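We use cookies to remember your settings and to count visits. By carrying on reading you agree to this. Accept | Read more

An afternoon at the Drorkano open day

March 5, 2021

I went to the open day at Drorkano this week. They do automation work for small kitchens and packing firms, and twice a year they let people in to look at what is on the benches. I had put my name down last July and then forgotten, so the email with the time slot came as a surprise. There were 19 of us, split into two groups, with masks on and the side door propped open. Keep your coat on if you go in cold weather.

The first hour was a talk. The short version is that they have two projects on the go. Soder is the older one and deals with sorting small parts into trays. Momix is the newer one and deals with kitchen things: pans, lids, ladles, bowls. I had come for Momix. My sister runs a café and I spend a fair bit of my time there washing up, so I wanted to see how far off a machine is from doing any of it.

The answer from the talk was a good way off. Cups are fine, they said. Pans are awkward. They are shiny, which confuses the cameras, and the handle puts the weight to one side, so a grip that looks sound on the screen can let the pan swing round once it leaves the table. There was a slide on this with a lot of arrows that I did not follow.

After tea we went through to the work area. It is smaller than I expected, with white tables and plain grey panels behind, and you stand back at a line of tape. The arm moves more slowly than the ones you see on television. One of the engineers said the speed is set low on visitor days and not a great deal higher the rest of the time.

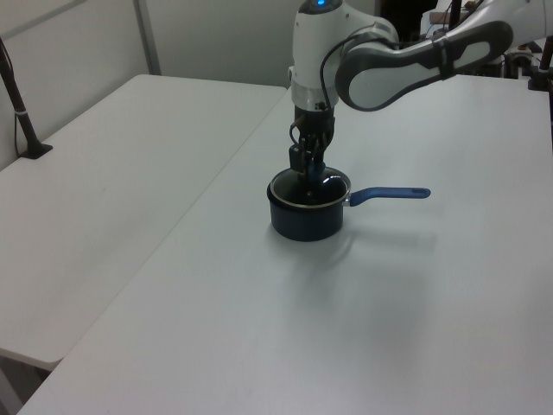

The gripper down inside the saucepan, with its blue light on up at the wrist.

I asked why it went in from the top when there is a perfectly good handle sticking out at the side. They are trying both ways. Going in at the top means the arm can come straight down wherever the handle happens to be pointing, and it is also how it would have to reach for something left in the bottom of the pan, a spoon for instance. Going for the handle suits hanging things up. I would always use the handle, but then I have a wrist that turns without my thinking about it.

We saw 3 runs while my group was in there. Two of them went well. On the other one the arm stopped in mid-air above the table and had to be reset from the laptop, and we all stood and waited while that was done. I didn't mind. It gave me time to ask about the price, and I got a polite non-answer.

The Soder bench was next door. It was quicker and louder, and to me less interesting, though the man beside me took pages of notes.

Getting there: the unit is at the back of the Teixeira estate, past the tyre place. The sign is small and I drove by it twice. Parking is free but the spaces are tight. Tea was included, and you need to book for the next one through their website.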